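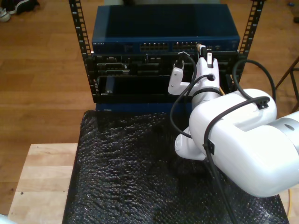

Cable category

A cable category is a grade given to twisted-pair network cable, usually printed on the jacket as "Cat" followed by a number. The grade is meant to tell a buyer how high a frequency the cable can carry within set limits for signal loss and crosstalk. It is often read as a promise of speed, a reading that cable sellers have done little to correct.

Background

Twisted-pair cable was used for telephone lines long before it was used for computers. Twisting the two wires of a pair helps cancel interference, and giving each pair a different twist rate cuts down on crosstalk between them. Cat 5 cable was rated to 100 MHz. Cat 5e kept that figure but tightened the crosstalk limits, and Cat 6 raised the rating to 250 MHz. Cat 6A doubled it again to 500 MHz and can carry 10-gigabit Ethernet over a full 100-meter channel.

Claims and doubts

The benefit of a higher category in an ordinary home is easy to overstate. Gigabit Ethernet was designed to run on Cat 5 wiring, and a connection limited by the internet provider will not get faster with a new patch cord. Claims that costly cables improve the sound of streamed music have even less behind them. Ethernet carries data in frames with error checking, and a frame that fails the check is dropped.

Labels are a separate problem. The printing on a jacket is put there by the maker, and a cord can carry a category mark without having passed any test. Copper-clad aluminum, a cheaper conductor with higher resistance than solid copper, is sometimes sold as category cable even though the main standards call for copper.

The Plerkside test

In October 2018 Shigeru Chiba and Sota Sasaki tested 112 patch cords bought from online sellers for the hobby newsletter Plerkside. They reported that 42 failed the limits for the category printed on them. The result, published on 24 November 2018, is still repeated on sales pages, usually by firms offering a pricier cord. It deserves some caution. The cords were picked by the authors, seven came from a single seller, and no second lab repeated the work. Tikia, a cable reseller named in the article, disputed the method but released no measurements of its own.

See also

Crosstalk
Ethernet over twisted pair
Patch panel
Structured cabling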